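Notebook, long table, lids and bowls
Saturday, started just after 2

Continuing from the June entry. Gavin Kinnear wants a list of which lids stay with the Etmont cookware and which go back to Vesdale, so most of the morning went on fit and seating.

Paper is the same sheet as last time. Tape grid still mostly flat, one small dark wrinkle or tear, no lifting at the crossings that I could find by running a thumb along. The grey stain in the middle has been there since the oil test and can be ignored. I am not replacing the sheet until it tears.

(Correction: started just after 9. The 2 above is when I began writing up.)

Procedure unchanged. Vessel set down inside a cell, lid brought over it by the knob or handle, lowered, released, lifted again. Seven placements per pairing. A placement is good if the lid sits level and does not rock when pressed at the rim. Anything else is written down as a miss, including the ones that drop in after a nudge.

Lids with their vessels, far end of the table for the bowls:

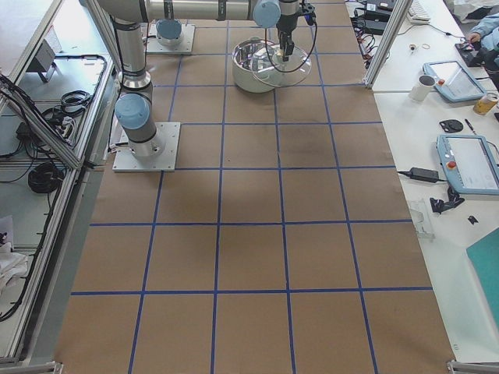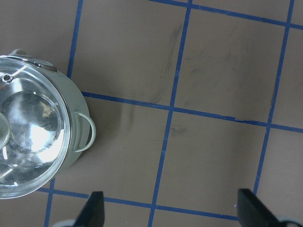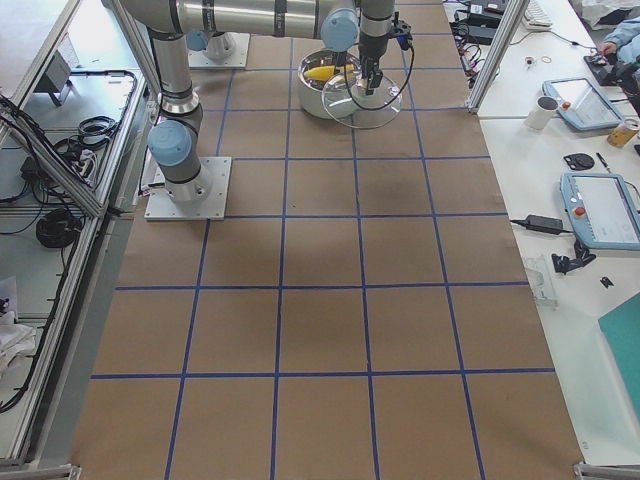 Results, by pairing.

Covered pot: seven good. Lid finds its own seat from a few millimetres out. The wire side handle takes up more of the next cell than I had allowed for, so the spacing on the layout sketch is wrong and wants redoing. Vent position is not controlled. Should it be? If we ever put water in these, yes.

Bowl, empty: five good, two misses. Both misses were the lid going down tilted and resting on one side. Glare off polished steel makes it hard to judge the gap by eye from the desk side. Moved to the other side of the table for the last few and found it easier.

Bowl, loaded: not scored. Anything long enough to stand proud of the rim holds the lid up, so the result depends on how the contents lie and says nothing about the lid. Suggest we fix a maximum height for contents, measured from the bottom of the bowl, before repeating.

Lids wiped with a dry cloth between pairings. Finger marks on the Farquharson one are stubborn and will need a drop of washing-up liquid.

Storage: the Ellberg lids have been stacked flat with nothing between them and two have fine scratches near the rim. Cosmetic only. Put a sheet of kitchen roll between each from now on, please, and stand them on edge if there is room in the crate.

To do
Redraw the layout with the handle clearance added.
Ask Gavin whether the Vesdale lids are wanted back clean or as they are.
Find the depth gauge. Last seen in the drawer under the kettle, not there now.
Repeat the empty bowl with the lid turned a quarter between placements, in case the rim is slightly out of round.

Stopped at ten to four.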